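Pre-Run Checklist, Simulated Two-Arm Cell (Piltance room), with my comments

Last edited: January

I keep this list for the virtual cell, the one that runs in the Piltance room with the bed, the cabinet and the brick. People ask me why a simulated robot needs an inspection at all. My feeling is that it needs one more than the real ones do, since nothing in there squeaks or smells hot when it's wrong! A real gripper with a loose finger will rattle at you. A simulated one will smile and hand you four hours of bad runs.

So go down the list in order, tick as you go, and write something in the comment line even if it's just "fine." The comments under each item are mine from the latest round. Yours go in the shared log, please, and not on top of mine (I've lost two sets that way).

Marks: OK = pass. WATCH = run, but look again next time. HOLD = don't run.

PART A. BEFORE YOU LOAD ANYTHING

A1. Right room file loaded, and no leftover copy from somebody's experiment.
Mark: OK
Comment: The room file and the robot file are saved separately, and it's very easy to update one and forget the other. Check both dates. I had a mismatch back in the fall and the arms came up facing the wrong way, which was funny for one minute and then ate my whole morning.

A2. Physics rate set to 2000 steps a second.
Mark: OK
Comment: If you find it at something lower, somebody was trying to make it run faster on a laptop. Put it back. At the low settings the fingers sink into whatever they're holding and then spit it across the room, and you'll spend ages blaming the grip force.

A3. Random seed written down. The baseline is 1078.
Mark: OK
Comment: Use 1078 for the inspection every single time. Use whatever you like afterward, I don't mind, but an inspection you can't repeat isn't worth the coffee.

A4. Force and speed limits on, both arms.
Mark: OK
Comment: Check each arm on its own page. The "apply to both" box has a habit of applying to the right arm and leaving the left one how it was. I've reported it to the Fundus people (they look after the control panel) and they're looking into it.

PART B. ROOM AND REACH

B1. Furniture in its place and solid. Every piece has a collision shape switched on.
Mark: OK
Comment: Turn on the collision overlay and just look. The cabinet top matters most, that's where nearly all the work happens. The bed frame is second. It's easy to forget, and the right arm likes to swing back over that way when it's heading home.

B2. Right arm reaches the cabinet top without the wrist getting near its stop.
Mark: OK
Comment: I bring the arm in slowly and stop it above the top, then read the wrist angle off the panel. Do it with the laptop in place. If you clear the cabinet first you've tested a reach that no run ever uses.

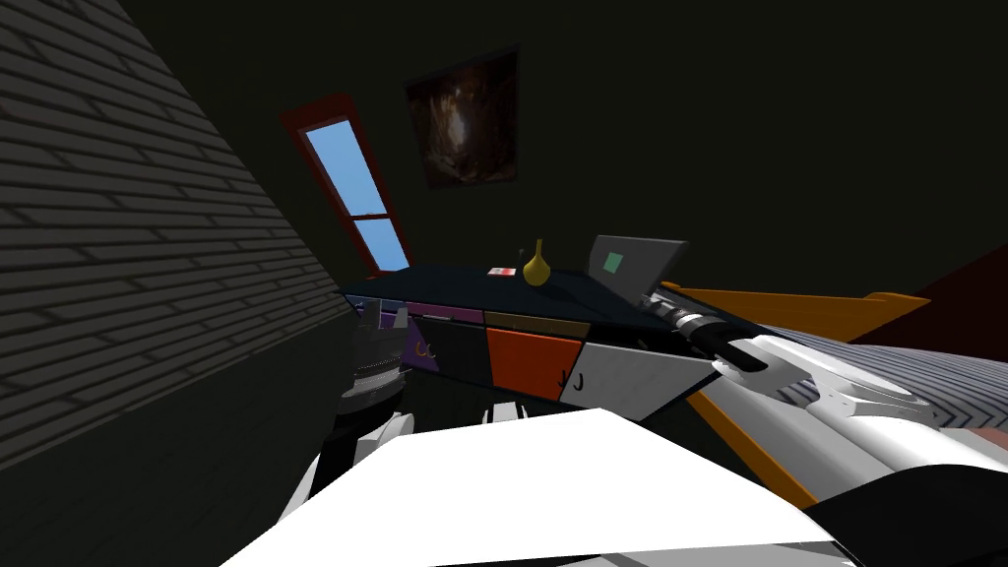 Item B2: right gripper brought in over the cabinet top, by the laptop. Vase and window behind.

B3. Small items on the cabinet start at rest.
Mark: WATCH
Comment: Load, hold, and watch the position readout on the vase. It should stay put. Mine drifted by a hair and then settled, and I'd like it not to drift. My guess is that it's being placed a touch too high and dropping onto the surface. It doesn't hurt a run, but I've marked it WATCH so I don't forget.

B4. Arm-to-arm check. Both arms through the shared zone, slow speed, one at a time and then together.
Mark: OK
Comment: Keep your hand near the stop key for the "together" part. Yes, it's simulated, and yes, I still flinch. It's a good habit and it carries over when you go back to metal.

B5. Drawer fronts. Each one that's meant to open does, and returns to fully closed.
Mark: OK
Comment: Don't skip the closed part. A drawer that sits slightly proud will catch a finger later on, and the log will call it a "planning error" and send you hunting in entirely the wrong place.

PART C. GRIPPER AND FINGERS

This is the part I fuss over. The gripper model came to us with the Schumacher hand-off and it's a good one, but the finger joints are set by a pair of numbers, and any time the file gets touched those numbers can end up unequal. Do the whole of Part C from the wrist view and clear of the furniture. I park over the brick floor in the corner, where there's nothing to bump.

C1. Open command. Both fingers move, neither one lags.
Mark: OK
Comment: Send it from the panel and then again from the script. They go through different paths and I have seen one work while the other did nothing at all.

C2. Nothing between the fingers, and the grip sensor agrees.
Mark: OK
Comment: The sensor should read zero here. If it reads anything else, zero it now, because every grasp after this gets judged against it. Also make sure the "holding" flag is off. A stuck flag from the last run will carry straight over into yours. 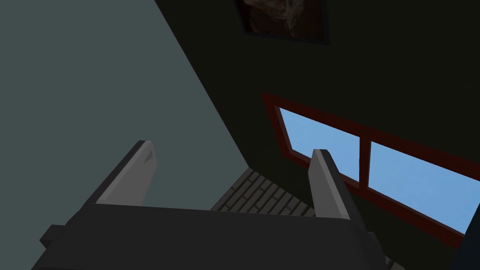 Does the zero need to be redone if I only restart the simulation and don't touch the gripper file?
Redo it anyway. A restart reloads the saved offset, and that may be older than the one you were just using.

C3. Finger spread matches on both sides.
Mark: OK, with a note
Comment: Read the two joint values and compare. Don't go by eye in the wrist view - that camera looks along the hand at an angle, so one finger can seem to lean more than the other when the numbers are dead even. I chased that ghost for a whole afternoon when I was new. The readout is the thing to trust. My note is only that the left value took a moment longer to settle, and I wrote it in the log so we can compare next time.
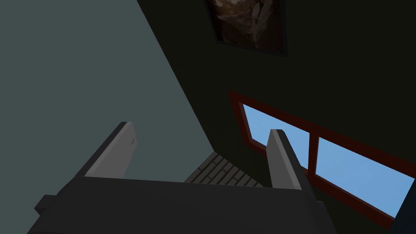

Item C3: fingers spread, nothing in the grip.

C4. Close command, empty. Fingers meet in the middle and stop.
Mark: OK
Comment: Listen to the numbers, if that makes sense. The force reading should climb and then sit flat. If it climbs, drops and climbs again, the fingers are passing through each other a little and getting pushed back out. That's a HOLD, and the first thing to look at is A2.

C5. Open and close 4 times in a row, then compare the first open value with the last.
Mark: OK
Comment: Four is plenty. I used to do a lot more and never learned anything from the extras. What you're after is creep, where each opening comes up a bit short of the one before. It's nearly always damping set too high on one finger joint.

C6. Pads. Friction value matches the sheet.
Mark: OK
Comment: Somebody had turned it way up to get a difficult pick to work, which I understand completely (I've been tempted!), but then the gripper is made of glue and the results don't mean much. Back to the sheet value, please, and if you want sticky fingers for a test, save it under another name.

PART D. WRIST VIEW

D1. Wrist camera fixed to the hand, and not to the arm.
Mark: OK
Comment: Roll the wrist both ways. The hand should stay planted at the bottom of the view while the room turns behind it. If the hand slides around in the view, the camera is attached one link too far up. It's a one-line fix in the robot file, and you'll want to restart afterward.

D2. Both fingers visible through the whole travel.
Mark: OK
Comment: Step through it in small moves. A steep wrist tilt is fine and normal for this cell, so don't go straightening the camera because the room looks crooked. I'd much rather have a crooked room and two fingers in view than a nice level window and one finger missing. The corner with the window makes a handy background for this one, with plain wall on one side and brick on the other, and the pale fingers show up well against both.

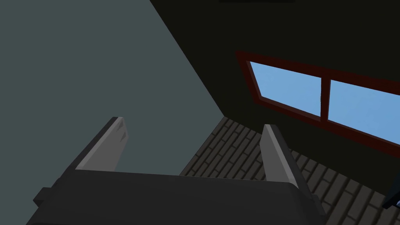
D3. View refresh keeps up with the arm.
Mark: WATCH
Comment: Move the arm at normal speed and stop it sharply. The view should stop with it. Mine trailed a little. I closed the second viewer window and the lag went away, so I think it was only the machine working too hard, but I'd like somebody with a different computer to try it before I call it OK.

D4. Lighting set to the flat preset.
Mark: OK
Comment: The Holel preset looks lovely and has real shadows and I love it for demos. Don't inspect with it. Shadows across the pads make it hard to spot a finger that's poking into something.

PART E. STOPS AND RECOVERY

E1. Stop key halts both arms in mid-move.
Mark: OK
Comment: Test it with the arms moving. Pressing stop on a parked robot tells you that a parked robot is parked.

E2. After a stop, nothing moves until you clear it by hand.
Mark: OK
Comment: This one had been failing on the old build, where the right arm would finish its last move as soon as you unpaused. Fixed now, and I tried it from three different poses to be sure. If you ever see it come back, mark HOLD and tell me right away, even if you're in a hurry.

E3. Home position. Both arms return by the safe path, right arm first.
Mark: OK
Comment: Right first, so that it's out of the shared zone before the left one starts. There's a setting that sends them together, and it works most of the time, and "most of the time" is how I ended up with two wrists locked together behind the cabinet.

E4. Log saved and readable.
Mark: OK
Comment: Open it. Scroll to the end. I've had logs that saved perfectly and held nothing past the first minute.

STILL OPEN FROM THIS ROUND

B3, vase drift at load. I'll try lowering the start height.
C3, left finger slow to settle. Compare against the next round before changing anything.
D3, view lag with two viewers open. Needs a try on another computer.
A4, "apply to both" box. Waiting on Fundus. Set each arm by hand until I hear back.

Overall: cleared to run, no HOLD items.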